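Lekemora Releases Field Protocol for Verifying Eyewitness Video of Forced Evictions

GROLLSIDE – Lekemora, a nonprofit that trains tenant groups and legal aid offices in the use of video as evidence, has released version 2 of its field protocol for recording, storing and verifying footage of forced evictions. The protocol and its companion software, Morkulent, are available at no cost to housing rights groups beginning in April.

The protocol covers the period between the moment a clip is recorded on a phone and the moment it is filed with a court, a city agency or a news desk. Version 1 dealt mainly with filming technique. The new version leaves that material largely unchanged and adds sections on file integrity, informed consent, storage and redaction.

A review of 891 clips submitted to Lekemora by partner groups informed the changes. Reviewers checked each clip for original metadata, an identifiable location, a continuous time record and a documented chain of custody. Missing metadata was the most frequent defect. In most of those cases the clip had been sent through a messaging app before a copy was saved, and the app had compressed the file and removed the recording time and coordinates.

“A compressed copy can still be useful to a reporter, but it is much harder to use at a hearing,” said Benedetta Grasso, lead author of the protocol. “We ask people to save the original first and share second. Most of the document follows from that.”

What Has Changed

Under the revised protocol, the person filming records a short opening shot that includes a street sign, building number or other fixed landmark, and then continues without stopping where it is safe to do so. Spoken narration is limited to time, place and observable events. Names of residents are not spoken on the recording unless the resident has agreed.

Consent is now recorded in two stages. The first covers the act of filming. The second, taken at least one day later, covers each intended use separately: legal proceedings, advocacy, news media and public archive. A resident may withdraw from any of these without affecting the others. Where a clip has already been published, the protocol sets out the steps for requesting removal and states plainly that removal from third-party platforms cannot be guaranteed.

Morkulent generates a cryptographic hash for each original file at the time of import and writes it to a log that is stored apart from the video. Later copies can be compared against that log. The software also produces a redacted viewing copy with faces, license plates and apartment numbers obscured – the original is never altered. Redaction suggestions are made automatically and must be approved by a person before export.

The software runs on an ordinary laptop and does not require an internet connection during import. Groups may keep files on their own encrypted drives or deposit them with the Lozano archive, which holds material for Lekemora partners under written agreements. The archive has capacity for nearly 1,000 hours of footage in its first phase.

Training and Access

Training sessions will be offered to 800 people during the first phase, with places divided between tenant organizers, paralegals and community journalists. Each session includes a filming exercise, an import exercise and a review of consent forms. Sessions are held in the evening, starting at 6:30 p.m., with remote places for groups outside Grollside.

“The forms took longer to write than the software,” said Paloma Oyelaran, training coordinator at Lekemora. “People were being asked to agree to everything at once, often on the day they lost their home.”

Groups that wish to apply should submit a short statement of need and name one person responsible for file storage. Applications are reviewed every Monday.

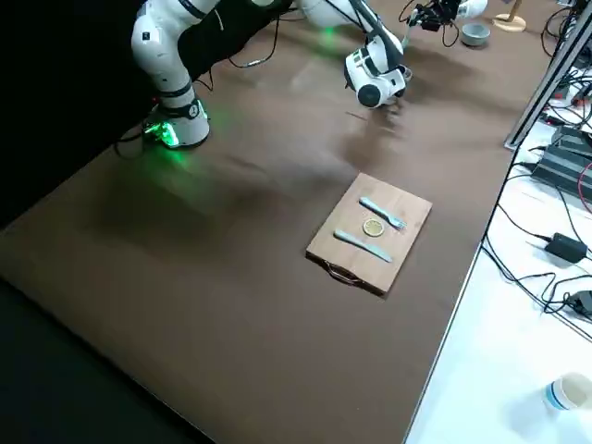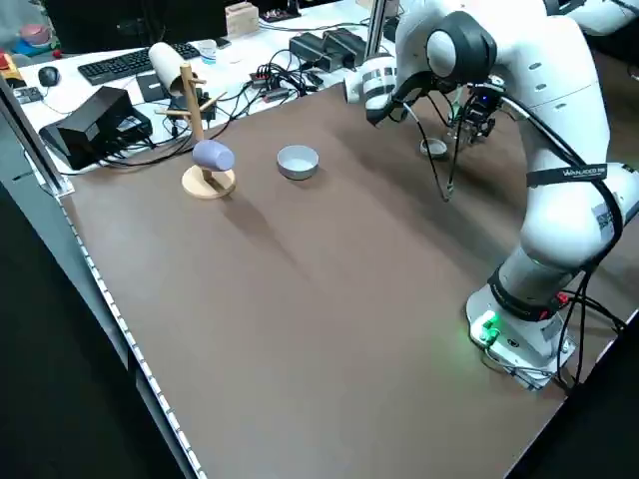

Loretta Haddad welcomed the separate consent stages but said the one-day interval may prove difficult for families who are moved to another district overnight, and asked that the next version include a procedure for reaching them by phone.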